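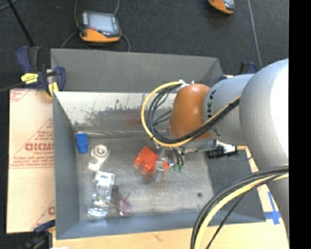
Speaker Notes: Folk Belief and the Night Watch at Wurdale

Prepared for the winter lecture of the Whitfield Folklore Society
December 29, 2022

Opening

Good evening, and thank you for coming. The subject of this talk is the corpse light, a small flame or glow said to travel along a road ahead of a death. The examples are taken from the Wurdale valley, where the belief was written down in some detail by parish clerks and schoolteachers.

(Pause for latecomers. Hand out the map sheet.)

The sources

The Society holds 147 written accounts from the valley. Of these, 40 describe a light seen on the old burial road between Plumell and the church at Wurdale. The remainder concern knocking sounds, birds at windows, and dreams. This talk deals only with the lights.

Most of the accounts were set down long after the event, often by a son or daughter of the person who saw the light. They should be read as family memory. The wording changes between tellings, and the Society has kept every version on file.

What people reported

The light is usually low to the ground and pale blue or white. A small light was taken to mean the death of a child, and a larger one the death of an adult. It moved at walking pace and kept to the road, even where a path across the fields would have been shorter.

Three accounts mention a light that stopped at a gate. In each of them, the witness later recalled that the coffin bearers had rested at the same place. Read the Plumell miller's account here, first paragraph only.

Rules of conduct

Witnesses were expected to behave in a certain way. A person who met the light stood to the side of the road and let it pass. It was considered dangerous to follow it, and very rude to speak of it to the household where it had stopped. Two accounts describe a neighbor who broke this rule and was not invited to the funeral meal.

The watch itself was kept in October, when the older people of Alludwood sat up at the crossroads until dawn -- a custom that some families kept private, even from their own children.

Explanations

Marsh gas is the answer most often given, and parts of the lower road do cross wet ground. The upper road is dry and stony, however, and many sightings were placed there. Lanterns carried by night travelers may account for others. The Society takes no position on the matter.

(If time is short, skip to the questions.)

Questions and further reading

Copies of the accounts may be consulted in the Whitfield reading room by appointment. Members who know of similar stories from their own families are invited to write them down, with the place and the name of the teller, and leave them at the desk.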